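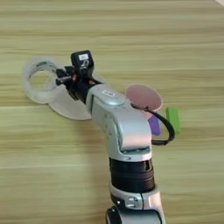 Issue 35, page 2

Visit report: gripper trials at the Royer lab, Stallton

Feb 13, 2020

Royer builds and sells test benches for small-parts handling, and twice a year it lets outside users run its demonstration cells for a day. The Stallton lab is on the upper floor of the old bus works, and visitors sign in at the ground floor and leave phones on silent. There were four benches open on this visit. Two were set up for end effector comparison, one for wrist cameras, and one for controllers. I spent most of the day on the first two.

The comparison bench uses a light wooden tabletop, the same surface for each gripper. The objects are household items and stationery: a roll of clear tape, flat round discs, small colored pieces. Royer keeps the mix deliberately awkward. A clear roll on pale wood gives a depth camera very little to work with, and a disc lying flat gives a finger almost nothing to get under.

The tape roll is the standard opening task. The arm approaches from above, places a finger at the inner edge of the ring, and the operator decides whether to take the wall of the roll between the fingers or hook it from inside. We tried both. Gripping the wall was more repeatable with the narrow black rod-type finger, which has a rounded tip and needs little clearance inside the ring. With the wide padded fingers from Brirkcombe the same approach pushed the roll across the table before the grip closed. Hooking from inside worked with either set, but the roll swung during the lift and placement was poor.

Flat discs were harder for everything on the bench. The rod finger could drag a disc to the table edge and pinch it there, at the cost of a long cycle. The Brirkcombe pads managed a direct pick only when the rim was raised. Royer also had a suction cup from Flitico on a quick-change plate, and it took the discs without difficulty. It could not hold the tape roll at all.

Force setting mattered more than I had expected. The lab default is 35 percent of rated force. At that value the rod finger left a visible dent in the outer turn of the tape. Dropping the setting solved this, but the grip then slipped under fast wrist moves. The staff recommended limiting wrist speed and leaving the force low, and we ran the rest of the session that way.

Cable routing deserves a note. On this arm the cable leaves the side of the upper link in an open loop and returns behind the housing. The loop is wide enough to sit over objects beside the arm when the elbow is low. We lost one run when it caught a small block and moved it out of the taught position. A clip or a sleeve would fix it. Royer said that a revised harness is planned for April.

The camera bench compared two wrist cameras at a working distance of 200 mm. Both found opaque colored items reliably. On the clear tape the cheaper unit returned a hole where the roll should have been, and the better one returned a partial ring that was still usable for a taught offset. Polarized light helped both. I would not buy either for clear parts without testing under my own lighting.

The controller bench was busy and I had only a short slot there. The Flitico controller accepted a new tool definition in a few minutes, including payload and center of mass. The Royer unit took longer but logged joint currents by default - useful if you want to see contact without a force sensor. Over the full day the logger recorded around 111 pick attempts across all tools. Results were mailed to visitors as a plain text table, one row per attempt, with tool, object, force and outcome.

Bring your own parts if you go. The staff will mount customer fingers if the bolt pattern is sent ahead, and the afternoon slots are longer than the morning ones. Parking is behind the building, entered from the canal side.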